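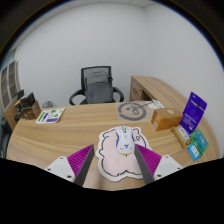 **Wanted: gripper tech, part time, Garna office**

Tistirar is looking for one person to keep our hand-held grippers running. Small shop, lots of desk work, not much lifting. Start as soon as we can get you in.

What you'd look after:

- grip pads – ribbed, magenta, you'll see a lot of them. Check for wear, swap the pair, never just one side
- finger plates, straighten or replace
- screws in the white base blocks. They back out. Torque check every morning
- camera lens wipe and a quick test grab before a unit goes out. Usually a computer mouse on its pad, nothing fancy
- opening and closing travel, re-zero after any pad change
- the log. One line per job, part number and unit number, readable please

We had 668 pad swaps logged through the end of August and the backlog is getting silly. Nine units are waiting on the shelf right now, most of them only need pads and a re-zero.

You should have:

- steady hands and OK eyesight for small screws
- some bench time on anything – printers, bikes, sewing machines, RC cars all fine
- patience for a fussy calibration script (we'll teach you teh script)
- no degree needed

Nice to have: you've used the Zustska bench software, or you can solder a connector without melting the housing.

Hours: 40 a week is too much for this, think mornings, four days. You pick which. Pay is hourly, the rate is in the form, goes up after the trial month. Tools supplied. Bring your own tweezers if you're picky about them.

Trial is one paid morning. You strip a finger, fit new pads, put it back, re-zero, and do a few test grabs at the desk. We watch for missed screws, speed doesnt matter yet.

To apply: short note plus one thing you've fixed and what was wrong with it. A photo of the fix is great, a resume is optional. Drop it at the front desk, Karamanlidis building, room 53, or use the form on the Tistirar jobs page. Put "gripper tech" in the subject line or it gets lost.

Posted 2024-11-27. Open till filled.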